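The case against the opaque tumbler

Most advice on storing cups deals with how many fit on a shelf. Very little deals with whether the cup that comes off the shelf is fit to drink from. I think the second question should come first, and that it should decide what we buy.

The fault lies in the join between wall and floor. In a moulded plastic cup the two surfaces meet at a tight internal corner, often with a slight step or groove where the base has been set in. A sponge is a soft block. Pushed down a narrow cylinder it presses on the walls and on the middle of the floor, and bridges the corner between them. Anything lying in that corner stays there, gets rinsed, settles again and dries in place. Tea dust, pepper, coffee grounds and soil from the windowsill herbs all behave in the same way.

I kept a rough tally in the shared kitchen at Panditton, where I worked for several years. We had 179 cups and beakers of all kinds on the open shelves. Over one September I looked into each one under a desk lamp and ran a dry cotton bud round the base. The straight-sided coloured beakers left a mark on the bud far more often than the glasses did, although all of them had been through the same sink and the same hands. The glasses had a curved floor, and they could be checked from outside.

Sena Ankrah, who ran the kitchen, disagreed with my conclusion. Her view was that the beakers were being washed badly and that a bottle brush would settle the matter. She bought 5 brushes and hung them over the sink. They were used for a fortnight or so. A brush does work, and I have no quarrel with it as a tool, but a cup that needs a special tool will in practice be washed without it. I would sooner change the cup than rely on the habit.

Colour makes this worse. A deep colour tints everything inside the cup, and an opaque wall stops light coming in from the side, so the only useful view is straight down. People do not look straight down into a cup before they fill it. They look at the outside, which is clean, and at the rim, which is clean, and they pour. 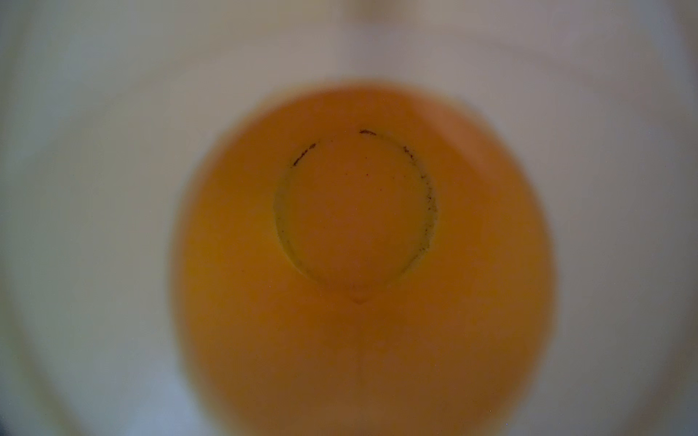

Stacking adds a further difficulty. Nested cups touch at the rim and trap air beneath, so any water left in the corner dries slowly and whatever was suspended in it is left as a ring. Felicidad Panganiban, who fitted out the Darko canteen, told me she allows no nesting at all and accepts the loss of shelf space. Her racks hold 400 cups upside down, one deep, on open wire. It looks extravagant until one compares it with the time spent washing things twice.

The usual objection is breakage. Glass chips, and in a house with children or a stone floor that counts for a good deal. There are, however, clear plastic tumblers with a rounded inner base, and they cost little more than the coloured kind. The test in the shop is simple. Put a finger inside and draw it from the wall to the floor. If the fingertip travels smoothly round the curve, a sponge will do the same. If the nail catches, leave the cup where it is.

For those who already own a shelf of coloured ones, I would keep them and change their job. They hold pencils, pegs, seed packets and loose screws perfectly well, and a few grains in the corner will do no harm there. I have 9 of them in the shed. For drinking, I would ask for a clear wall, a curved floor and a mouth wide enough to admit a hand, and I would put all three ahead of colour and price.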